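5/18/22

Up way too early again, so I'm writing this with the first coffee and the kitchen window open. It smells like rain and the neighbor's lilacs, and I want to get the whole garden saga down before I forget the order it happened in.

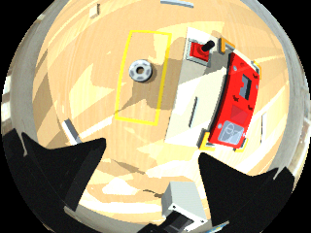 So, the tomatoes. I know I swore in March that I was going to keep it small this year. I even wrote it on the inside cover of this notebook: SIX PLANTS. Then the seeds came up, every single one of them, and I couldn't bring myself to pinch any off, and by last week I had 35 seedlings leaning on the window in the back bedroom like kids waiting for recess. Mom would have laughed at me. She used to thin hers with nail scissors while watching her shows and never felt bad for a second.

Anyway, yesterday was the big move. I'd been hardening them off on the porch for a while, an hour here and two hours there, running out to drag them back in every time the wind picked up (my poor back!). The forecast finally looked decent, nothing under 50 at night for as far as the phone would show me, so I put on the ugly hat and went over to the plot.

I still can't get over having a plot. I was on the Nellwood Gardens waiting list for so long I'd forgotten about it, and then the letter came and I had 25 days to say yes and send the money. It's in the back row by the fence, number 79, which means it's the longest walk from the gate and the hose barely reaches. But it gets sun from breakfast till supper and there's a big flat stump next to it that makes a perfect seat. Whoever had it before me left a rhubarb plant the size of a card table. I didn't even know I liked rhubarb. I've had it on toast four mornings in a row now.

The soil is another story. I dug down one shovel's worth and hit clay, the gray sticky kind that hangs onto your boots so you walk home two inches taller. I'd bought bags of compost, and I thought I'd bought way too many, and they disappeared into that bed like sugar into tea. I went back for more. The boy loading the car asked if I was building something and I said yes, a hill.

Meenakshi Kotian has the plot next to mine and thank goodness for her. She came over around the time I was chopping at the clay with the edge of the shovel and just watched for a minute, being polite, and then asked if I'd like to borrow her fork. It's one of those long four-tined ones, and oh my word, what a difference. I was done with the whole second half of the bed in the time it had taken me to do one corner. I'm going to ask for one for my birthday and I don't care how dull that makes me sound.

She grows mostly beans and bitter melon and a whole row of fenugreek, and she has this system of strings going up to a crossbar that looks like a harp. I asked her what she does about the clay and she said she quit fighting it. She heaps leaves on in the fall, all the leaves she can get, she takes bags off people's curbs, and then lets the worms have it over the winter. Her soil is black. I stuck my hand in it and it went down past my wrist. I'm jealous of dirt, that's where I am in life.

We got to talking and I ended up sitting on my stump eating her peanuts for the better part of an hour while the seedlings sat in their trays in the shade. She used to teach middle school math, and she told me she has 600 canning jars in her basement, which she knows because her son made her write it down for the insurance. Six hundred! I have nine and I feel crowded. She said to come over in August when the beans go crazy and she'll show me how she does her pickle. I said yes before she'd finished the sentence.

Okay, so then the planting. I did it the way Dad did, deep and a little sideways, with the bottom leaves pulled off and only the top tuft sticking out. They look ridiculous. They look like somebody dropped parsley on the ground. I put in all the paste ones first, then the big slicers, then two cherry plants at the end by the path where I can grab a handful on the way out. I stopped at fourteen and even that's too close together, I can already tell. The rest are going to anybody who'll take them. I left a tray by the gate with a FREE sign and when I walked past it on the way to the car there were three gone already, so that was a nice feeling.

Watering was a comedy. The hose reaches to the edge of my bed if you lean on it, but then it kinks back by the compost bins and the water stops, so you walk back and unkink it, and by the time you're at the bed again it's kinked. I did that a few times and then gave up and used the can. Nineteen trips, or it felt like it. My arms are noodles this morning. I could barely get the lid off the coffee.

Things I still need to do:

- stakes, and something soft to tie with (old T-shirts? ask Meenakshi)
- straw for mulch, if the feed store has any left
- cut back the rhubarb before it eats the path
- pay the second half of the plot fee!!
- find my other glove

The other glove is really bugging me. I had both when I was pulling up the bindweed and only one when I got in the car. I bet I buried it. I'll be digging in October and there it'll be, waving at me.

I called Ruthie after supper to tell her all about it and she was nice and let me go on and on, even though she was obviously doing the dishes the whole time. She wants basil. I told her it's too cold for basil yet, and she said that hers is already outside, and I said well, you live on top of a hill with a brick wall behind you. We left it there. She's bringing the kids the weekend after next, and I thought I'd give them the strip along the fence for sunflowers, the really tall ones. Little Ben asked if he could grow a watermelon. I don't think our summer's long enough for it but I said yes, because who says no to that? I'll find one of those small early kinds. If it only gets to the size of a softball he'll still be thrilled, and he can carry it home himself.

What else. The library book is overdue and I'm only halfway through. The bathroom faucet is dripping again. I need to call about the gutters. None of that seems very important this morning, I have to say, I keep thinking about those fourteen little tufts out there in the clay and whether they made it through the night. It got down to 52, I checked at five, which is fine, I know it's fine. I'm going to go over and look anyway as soon as it's light enough to see the path. I'll bring Meenakshi some of the rhubarb, I've got a bag of it all cut up in the fridge, and I want to return her fork before she needs it.

Oh, and there was a toad! I nearly forgot. Under the board at the end of the bed, fat and brown and not one bit interested in moving. I put the board back just how I'd found it, with a rock on one corner so it stays propped. Dad always said a toad was worth more than a bag of anything from the store, so I'm counting it as a good start.

It's starting to drizzle. Boots, then.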